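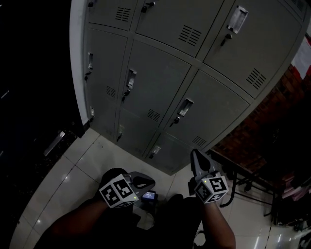 List: facilities-keys
Subject: Re: Nine-door units, keys left in locks, cam replacement
Date: 2026-02-23

Replying inline. I have trimmed the parts on the bicycle store.

> We have inherited a nine-door locker unit and want to put it into
> daily use. Most of the keys are in the doors. Is it worth recording
> key numbers before issuing them, or can we just tag them by door
> position and leave it at that?

Record the numbers. Position tags are fine for finding a door and useless for ordering a key. If the only record says "middle row, center" and the key goes missing, you are left reading the number off the face of the lock, and on older cam locks that number is often worn or was never stamped. Five minutes with a flashlight now saves drilling later.

The sheet we use has one line per door:

door number
number stamped on lock face
number stamped on key
keys held (working / spare)
date issued, date returned

Keep the second and third as separate columns even when they agree. On our Goletti units they agreed on all but 2 doors. In both cases someone had swapped the lock core and left the old number plate in place. Key 472 was hanging in a lock marked 105, and it turned perfectly well. Had we ordered from the lock face we would have bought the wrong key.

> Numbering: left to right or top to bottom?

Left to right, top row first, so on a three by three the top row is 1 to 3 and the bottom row is 7 to 9. I have seen column numbering defended on the grounds that units get added sideways, and it does keep the sequence unbroken if you extend a bank to the right. We number each cabinet separately with a letter prefix, so the question does not come up. Whatever you choose, put the number on the door itself. A label on the top panel gets painted over or ends up under a box.

Place the label above the handle or well to the side of it. Below the handle it sits behind the key and its tag, and the tag rubs the print off. Keep it off the louvers as well; adhesive does not hold on the slots and the label blocks part of the vent.

> A couple of the locks are stiff. Graphite or oil?

Dry graphite or a dry PTFE spray, very little of either. No oil. It collects dust in the wafers and the lock is worse again by July. Work the key in and out ten or so times, wipe it, repeat until it comes out clean.

Before you lubricate anything, open the door and try the lock. If it turns freely with the door open and binds with the door shut, the lock is fine and the cam is dragging on the frame. That has two usual causes. The cabinet is out of square, or the cam has been bent by somebody pulling on the handle with the lock engaged. Check the first before replacing parts for the second.

To check for square, look at the gaps between doors. They should be even from top to bottom. If the gaps open toward one corner, the floor is doing it. Tile floors are a common culprit, as one foot ends up on a tile edge or in a grout line and the whole body twists a couple of millimeters. That is enough to bind a cam. Shim the low foot with something rigid – nylon or steel, no folded card – and try the doors again before touching the locks. Empty the cabinet first. A loaded one settles differently, but you want to set it empty and then verify it loaded.

> Should it be fixed to the wall?

Yes, if it is a freestanding unit and people will be opening the upper doors. With a brick wall, use sleeve anchors or a nylon plug and screw into the brick itself, not the mortar joint. Go through the back panel near the top, with a large washer inside, in the two outer columns. Shim to level first and fix second. Done in the other order, the screws pull the body out of square and you are back to stiff locks. Leave a small gap behind the cabinet if the wall is rough, and fill it at the fixing points with a spacer so the back panel does not dish.

> Replacement locks: any brand to avoid?

I will not name one to avoid. We fit the Trusolov 17 mm cam lock, which goes into the existing punched hole without filing on most of our doors. The Kodikara equivalent is also acceptable but the cam is supplied flat, and several of our doors need a cranked one. Measure from the back of the door skin to the inside of the frame return before ordering. The hole diameter tells you nothing about the cam.

Replace the nut with the one supplied. Reusing the old one is how you get a lock that rotates in its hole, and once that has chewed the flats out of the sheet metal you need a repair plate.

> What about recessed handles? Ours have sharp edges inside.

Take the handle out and look at the cutout behind it. The pressing is usually clean and the edge you can feel is the door skin showing past a handle that has shifted. Reseat it and tighten the clips. If the pressing itself has a burr, a few strokes with a fine file, then wipe out the filings before they end up in the lock below.

One point you did not ask about. Do not leave keys in the doors between clearing the lockers and issuing them. We did this over one summer on a corridor bank from Rotier and lost three, all from the top row. Pull them all the same day you record them, put each on a ring with its door number, and store the spares in a different room from the working keys. An unissued locker can stand shut with the lock open.

If you have a master key for the series, it goes on the sheet as its own line with its own signature. It does not hang with the spares.

I can send the blank sheet to anyone who wants it. It prints on one page per cabinet up to 24 doors.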